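Kitchen-table tips for looking after a petition

When we were collecting names to keep the Motness polling station open, the sheets lived in my kitchen for most of March, and I learnt a fair bit about what paper and a family kitchen do to one another. Clear the table before you get the sheets out, and wipe it, and then wipe it again with a dry cloth. A damp patch you can't even see will lift blue ink straight off a signature, and an address the clerk can't read is an address that doesn't count.

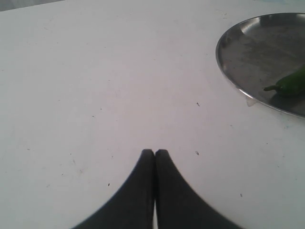 White tabletop with a few dark specks

Use black biros and keep 2 of them on a string with the clipboard, or they will wander off with the first neighbour who signs. Gel pens are lovely to write with but they smear if somebody leans a sleeve on the page. If a line does get spoiled, put a single stroke through it and ask the person to sign again underneath -- please don't reach for the correction fluid, as our clerk at Clarwood turned away a whole sheet for that.
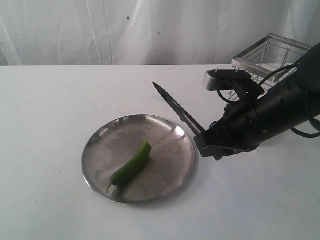 Then there is grease. A buttery thumbprint can be helped if you catch it early: dust it with cornflour, lay a piece of kitchen paper on top, leave it overnight and brush it off gently with a pastry brush (a clean one!). It won't vanish, but the writing should stay legible. For tea, blot and never rub, then dry the sheet flat under a heavy book between two clean tea towels.
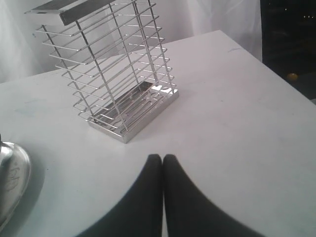
Reading time: 2 minutes | Posted May 20, 2019

Keep finished sheets in a lidded box well away from the cooker. Number each one in the corner in pencil, and photocopy them every time you reach another 30 names. We had 995 by the end, and I slept a good deal better for knowing there was a second set in the airing cupboard.

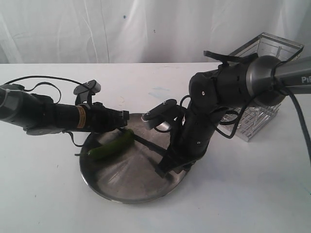

On the last evening, take out every staple and use bulldog clips instead, as most offices feed the pages through a scanner. A blunt butter knife slid under the staple does less damage than fingernails. Pop the bundle in a plastic wallet if it looks like rain, and do ask for a receipt at the counter.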